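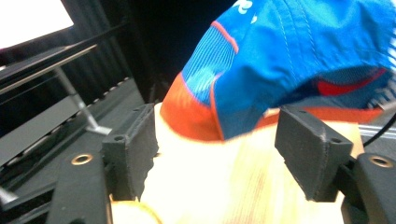
Blue cap with the orange-red piping.

Ticket: Gap between side one tracks on the Kaltine reissue, plus wrong song credit in the digital files
Opened by: Babita Srivastava
Assigned to: Abhishek Solanki
Status: Reopened

Babita Srivastava, 9:40 am
Hi Abhishek, and thank you again for taking this on when I know you have the Trindden masters on your plate as well. I've been living with the Kaltine reissue on headphones since breakfast and there are two things I'd love to have fixed before the files go to the store. The first is that the album was always meant to run together on side one, with the organ at the end of "Wanow" held right into the opening of "Yeon", and in the files I downloaded there is a little hiccup of silence there. It's very short, but once you hear it you can't stop hearing it. The second is that "Yeon" shows Wilfredo Villanueva as the performer, when he wrote the string parts and doesn't play a note on it. He was very sweet about it, but I'd like it put right.

Abhishek Solanki, 10:15 am
Hi Babita, good to hear from you. Could you tell me which files you downloaded (the WAVs or the MP3s) and what you played them in? If it's the MP3s I have a strong suspicion already. The encoder pads the start and end of every track, and some players skip over the padding and some don't.

Babita Srivastava, 10:32 am
MP3s, on my phone, in whatever player came with it. I've now tried the WAVs on the laptop and the join is perfect, so you may well be right!

Abhishek Solanki, 11:50 am
Okay, I went through it properly. What I did, in order:
Opened the WAVs end to end in the editor. The organ carries across with no gap and no click.
Decoded the MP3s and laid them under the WAVs. There is padding at both ends, as expected.
Looked for the tag that tells a player how much to trim. It's missing from every track.
I think it was lost when we ran the batch tagger to add the cover art. I've re-encoded from the WAVs and added the art by another route this time. New folder is up, named mp3_take2. For the credit, I moved Wilfredo from Artist to Arranger on track 7 and left the album artist alone.

Babita Srivastava, 1:05 pm
Oh, that is lovely. The organ just keeps going now, the way it did in the room. I'm closing this with a happy heart and going to have lunch.

Ticket closed by Babita Srivastava, 1:06 pm

Ticket reopened by Aníbal Carvalho, 2:20 pm

Aníbal Carvalho, 2:20 pm
Sorry, everyone, I hate to be the one to open it back up. The download is beautiful, but the test pressing has a trouble of its own. There's a swish on side one that comes around once per turn, loudest in the quiet part of "Wanow" where Thoa Lã is singing almost under her breath. Side two is fine. I cleaned the record twice and it's the same each time. 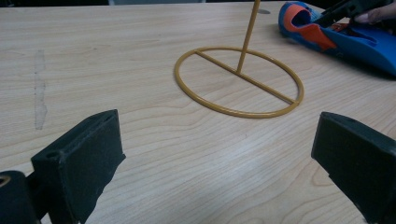

Aníbal, the swish could be the pressing or it could be the turntable, and I'd like to rule out your end before we write to the plant, where they're kind people but will ask. Please try a second copy from the box of 200 if yours has been opened, and after that a different record you know well, with the same tracking weight. Check the mat too, and make sure the disc sits flat all the way round. If you'd like a quick look at it off the platter, anything with a level circle at the bottom will hold it up to the light, and that mustard-yellow wire stand with the ring base and the bar across it would do nicely on a tabletop. Look along the grooves from low down for a dull patch in the first half inch or so.
– Abhishek, 2:48 pm

Aníbal Carvalho, 4:10 pm
Second copy does it too, at the same spot. My old soul 45s and one LP I've had since school are both quiet, so the turntable is off the hook. There is a dull streak, quite narrow, running out from the label on side one of both copies.

Abhishek Solanki, 4:35 pm
Then that's non-fill, I'm fairly sure, and it's for the plant to sort out. I've sent them your notes with a recording of the first 13 turns of "Wanow" and asked for a fresh pair of tests. Babita, please don't approve side one yet – side two can go ahead. I'll leave this open until the new ones reach Aníbal.

Babita Srivastava, 4:41 pm
Not approving, I promise. Thoa asks if she can have one of the bad ones for her wall.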